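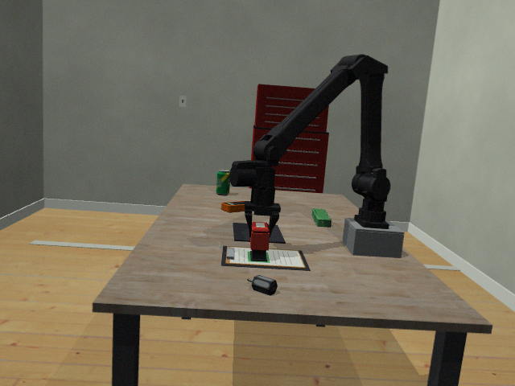

The best political journalism in the state right now comes out of a former shoe store in Rerkdale, and I can't stop reading it. Every Monday, Jeanie Kinnear takes one claim from a Senate hearing on overseas arms sales and chases it back to its source – memos, footnotes, old transcripts, all of it! Her January piece ran 20 pages and drew 300 letters, five of them from retired diplomats who wanted to argue. She printed every one, then answered the angriest first.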